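Subject: Re: [shopfloor-auto] Mixed-bin clearing: are we there yet?
From: Elin Lloyd
To: shopfloor-auto list

Bin work on the KUKA, which is the job Efua asked for numbers on:

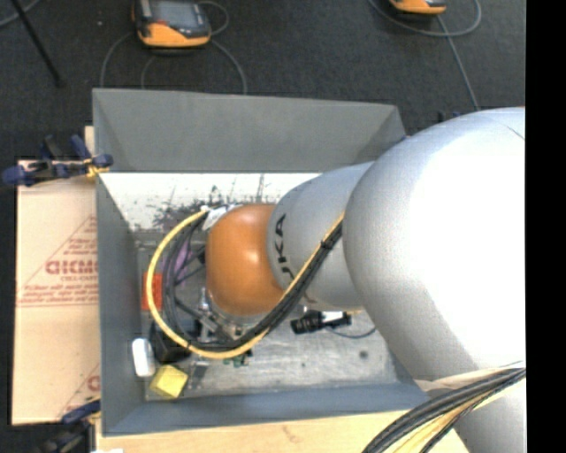 Efua Kpodo wrote:

> I run a small repair shop and I keep being told that sorting a tote of
> mixed returns is a solved problem. The Norex people quoted me a cell on
> Thursday and said it would "handle anything under the payload." My totes
> have plastic housings, bare boards, motors with the leads still on, and
> whatever else the customer threw in. Can a machine empty one of those
> without a person standing next to it? And if it can, can the same
> machine do the other dull jobs, like wiping down the benches and
> folding the shop towels? I would like an answer from somebody who is
> not selling me one.

Efua,

Short answer to the first question: most of a tote, yes. All of a tote, unattended, no. Second question further down.

We logged 436 pick attempts on mixed contents. The bin was refilled by hand between runs and nothing was placed to help the arm. 36 of the attempts ended with nothing lifted or with the part dropped before the release point. That sounds good until you look at what the failures were. Blocks and boxy parts almost never appear in the list. The failures are nearly all three kinds of item:

1. Anything with a wire on it. The planner picks a grasp on the body and ignores the lead. The lead then snags a neighbor, or the part swings and hits the wall on the way out.

2. Small flat pieces on the floor of the bin. The fingers cannot get under them, and pressing down harder scratches the bin and trips the force limit.

3. Items against a wall or in a corner. The gripper needs clearance on both sides of the part. In a deep bin the wrist often runs out of room before the fingers reach the part, and the planner gives up.

Item 3 is the one I would press Norex on. "Anything under the payload" says nothing about reach into corners. A big arm has payload to spare for this work and the weight limit will never be your problem. Ask them for the minimum distance from the wall at which they will guarantee a pick, with your tote and their gripper, and get it in writing.

Also ask about cable dress. Hoses and cables looped outside the wrist take up space that the collision model may or may not know about. Ours did not at first. We added a padded envelope around the wrist, which stopped the contact but cost us more of the corner picks. I have no good fix for that — an arm with internal routing would help, at a price.

Clamp the tote. An arm that pushes on a loose bin moves the bin, and then every stored coordinate is off.

On speed: a person empties the same load faster than our cell does, and it is not close. The case for the machine is that it can run after hours, and that case only holds if a stuck item does not stop the run. Ours skips a part after 5 failed tries and leaves it for the morning. With that rule the longest stretch without a human touch was 161 picks. Without the rule we never got near it.

On wiping and folding: wiping a clear, flat bench is fine if the arm can reach all of it and somebody else clears it first. Clearing it is the hard part, and you are back to the same picking problem with worse lighting. Towels I would leave alone. Aurélien Hervieu tried folding on the Ustia setup last November and might post his notes if asked. My reading of them is that the fold itself was acceptable and that finding two corners in a heap took most of the cycle.

If you do go ahead, I would start with the boxy parts only and have a person pull the boards and the wired items first. It is less than you were promised, but it runs.

Zdeňka, do you still have the failure log from the Tandivbridge trial? Their bins were shallower than ours and I would like to compare the wall cases.

Elin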